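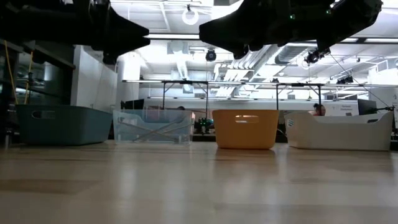 Pond check before winter, Kallitano site, checked by Clive Wainwright, October 19, 2025. Main pond holds 3,583 litres and is stocked with shubunkins. Keep spare filter media and test kits sorted in bins set out in one row, like the four on the light wooden tabletop, with the teal one at the left end.

Pump cable and plug: OK. No cuts or chafing.
Net cover: two clips missing on the Tunstall side. Replace.
Filter box: sponges clogged. Rinse in pond water, never tap water. 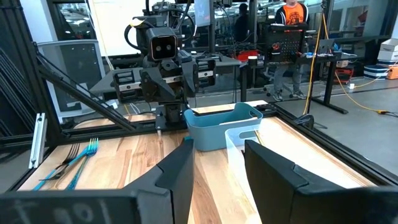

Air pump: OK, but the hose is stiff and should be changed by February.
Fish: one shubunkin with a torn tail fin. No fungus. Check again at next visit.
Feeding: switch to wheatgerm pellets now. Stop when the water stays below 8C.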